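Marina Vrettos
@marinavrettos · 30/5/26

Bon. Fil sur l'eau dure, parce que ça fait trois fois qu'on me pose la question en privé et que j'ai la flemme de recopier. 1/

Contexte : j'habite dans un coin très calcaire. Genre bouilloire blanche en deux semaines. Avant j'étais en ville, eau douce, je connaissais rien au sujet. Le choc en arrivant. 2/

Première erreur : croire que c'est une question de propreté. Non. Tu peux frotter tous les jours, l'eau sèche, le calcaire reste. Faut essuyer. C'est tout bête et ça change la vie. 3/

Deuxième erreur – le démarcheur. Il est passé en août, devis Pamingate à la main, adoucisseur « complet » à 833 euros hors pose. Bandelette trempée dans un verre, couleur qui fait peur, signez là. J'ai pas signé. 4/

La bandelette mentait pas hein. Mais la dureté de ta commune est publique, tu la trouves avec les résultats d'analyse de l'eau, ou tu appelles la mairie. Gratuit. Pas besoin d'un monsieur dans la cuisine. 5/

Ce que j'utilise : vinaigre blanc pour la robinetterie en inox et la bouilloire. Acide citrique pour la cafetière, ça pue moins. Toujours à froid ou tiède, l'acide citrique trop chaud peut laisser un dépôt pénible à ravoir. 6/

JAMAIS de vinaigre sur du marbre ou de la pierre calcaire. Je le mets en majuscules parce que j'ai bousillé un plan de travail comme ça. Taches mates, définitif. Et jamais mélangé à la javel, jamais jamais, c'est toxique. 7/

Les mousseurs de robinet : on les dévisse, on les laisse tremper une nuit dans un verre de vinaigre, on rince. Si le filet part de travers, neuf fois sur dix c'est ça. Regardez aussi le petit joint, le mien était cuit. 8/

Ballon d'eau chaude : là c'est plus sérieux. Le mien est un vieux Boström, pas détartré depuis l'installation apparement. Facture du plombier 409 euros avec la résistance à changer. Il a sorti presque 18 litres de boue et de cailloux blancs. Sans déconner. 9/

Depuis j'ai baissé la consigne à 55. Plus on chauffe, plus ça entartre. Descendez pas en dessous par contre, rapport aux légionelles. 10/

Les boitiers magnétiques à clipser sur le tuyau (j'avais pris le Dolatis) : un an d'essai, vu aucune différence. Peut-être chez vous, chez moi rien. Il est dans un tiroir. 11/

Lessive : suivez le dosage « eau dure » au dos du paquet, c'est pas du marketing. Mes serviettes étaient grises et rêches, je sous-dosais depuis 3 ans. Et arrêtez l'assouplissant sur les serviettes, elles absorbent plus rien après. 12/

Lavabo : un coup d'éponge le soir, un chiffon sec derrière, vingt secondes. Les joints autour, pareil. Voilà, j'ai fini, je file, questions en dessous je répond ce soir. 13/13 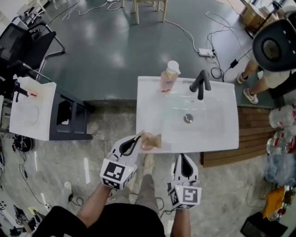
Ingegerd Amundsen
Merci pour le fil ! Pour le ballon, tu sais tous les combien il faut le vidanger avec une eau comme la tienne ? Le nôtre claque quand il chauffe et le plombier nous dit d'attendre qu'il lâche.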